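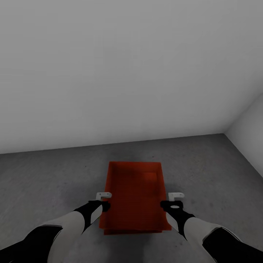

*Plain gray walls, computer rendering*

Aug 2, 2019
To: home-decor list
Re: Painting my own art to match the living room

> I've settled on the big canvas for over the couch. I'm mixing everything from the Wurnero sample cards so it picks up the curtains and the two throw pillows exactly. The Coppens shop quoted me $300 for a stretched canvas and a frame, and I figure I can finish it in 4 evenings. Then in April I'll do a second one for spring and swap them. Has anyone on the list done this? Any reason not to?

I've done it, and I can think of a few reasons.

First, the matching. Paint cards are printed under shop lights, and your curtains hang next to a window. I carried Wurnero cards around my dining room for a week and they agreed with the curtains until lunch, then went green. If you must match something, cut a scrap from the hem and mix to that, at the hour you usually sit in the room.

Second, I don't believe in exact matches anyway. When the pillows wear out (mine were Hiltis and the piping went in one winter) you're left with a painting of pillows you no longer own. Pick one color from the curtains, use it in a corner, and let the rest of the canvas do what it likes.

Third, $300. Does that include the hanging hardware? Coppens left it off my quote and I only found out at the counter. I'd ask what the canvas costs without the frame. A big canvas with painted edges looks fine over a couch, and you'll want the money if you don't like your first try. I didn't like mine.

As for 4 evenings – maybe, if you work in acrylics and don't fuss. I fussed.

The spring swap is the part I doubt most. Where does the winter one go? Mine is 90 inches wide and lived behind the guest bed until the corner got dented. If you have a closet deep enough, fine. Otherwise paint 2 small ones and change those.

Somebody here recommended the Plinari brushes last year. I bought the set and they shed. Has anyone had a better batch, or was that just how they come?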